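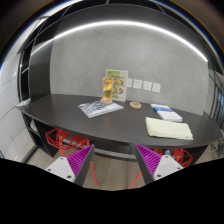 Basketball > Training Equipment > Rebounders

Ferkarley Return Net 131

The Ferkarley Return Net stands under a normal basketball rim and sends the ball back to the shooter. It is made for players who train alone and for coaches who have only one helper in the gym.

The net catches made shots and most of the short misses. The ball then rolls down a chute, and you can turn the chute in 3 directions: left corner, top of the key, right corner. Turning is done by hand, and it is necessary to release the pin first.

Width when open is 131 inches. Folded, it passes through a standard double door. The weight is 40 kg, so please let two persons carry it on the stairs. On a flat floor one person can push it on the wheels.

In the box: main post, side arms, net, chute, 2 spare pins, one hex key. Balls are not included.

Please note that the net is for indoor use. Rain makes the cord stiff and we don't replace a net damaged in this way.

Coach Tahira Awan of Skincombe uses it with her under-16 girls on Wednesday evenings. She writes to us: "We take more shots in the same hour. The chute was a little loud, but with the rubber strip it is better." The rubber strip now comes already mounted on all new units.

Spare nets can be ordered separately. For clubs which order more than one unit, write to Atif Shaikh at our sales desk and he will prepare an offer.

Last updated: September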